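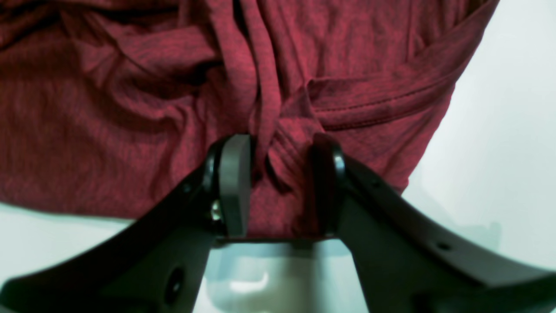 Dark red knit on a white tabletop.

Home About Mending Garden Archive Get in touch
5 min read

I have been meaning to write about my aunt Bláthnaid's wardrobe since the start of March, and every time I sat down to it I ended up making tea and looking out at the rain. So if this wanders a bit, please forgive me, it has been wandering around my head for weeks.

She is moving from the big house at Clostar to a flat in Cestgate with one bedroom and a cupboard that she calls the wardrobe and I would call a shelf with a door. She asked me to come down and help her with the clothes, and I said yes thinking it would take a Saturday. It took four visits! She has kept everything. There were coats in there from before I was born, and a green suit she wore to my parents' wedding (and to three other weddings after, she told me, all of which lasted longer than the suit's zip).

We began with the woollens, and I would tell anyone to do the same. Woollens are easy to be fond of but they are also easy to judge, as you only have to hold them up to a window and the moths have done the deciding for you. Bláthnaid wanted them washed by hand before anything was packed, in lukewarm water with a small capful of wool wash, and she stood over me at the bath while I did it. No wringing. You roll the jumper up in an old towel and kneel on it – properly kneel, she said, you're not at Mass – and then dry it flat.
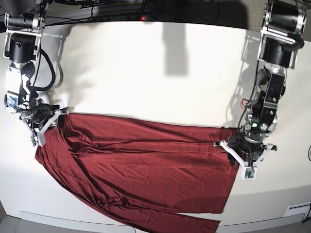
The drying was what slowed us down more than anything, because there is only so much flat space in any house and we had used up the spare bed, the ironing board and the top of the piano by lunchtime. My friend Mei-kuen lent us a mesh rack that hangs over the bath, and after that things moved along nicely. She also taught me to fold a jumper in thirds and stand it on its end in a drawer, so you can see the lot at once. I had always stacked mine, and always worn the top two.

By the third visit we had 12 bags in the hall for the charity shop at Brurow and a far smaller pile marked "Cestgate". The green suit went back and forth between them all afternoon. In the end she kept the jacket and let the skirt go, and I thought that was very sensible of her.

What I hadn't expected was how much talking there would be. She'd pick up a cardigan and off we'd go to a dance in Breathnach, or the winter the pipes froze, or a row with her sister over a borrowed scarf that was never given back. I did wonder at one point if we'd ever finish, and then I found I didn't much mind.

She moves at the end of next week. I've brought home two of her cardigans myself, one with a hole at the elbow that I mean to darn in the wrong colour on purpose. If anyone has a good source for mustard darning wool, do leave me a note underneath, my usual shop has stopped stocking it.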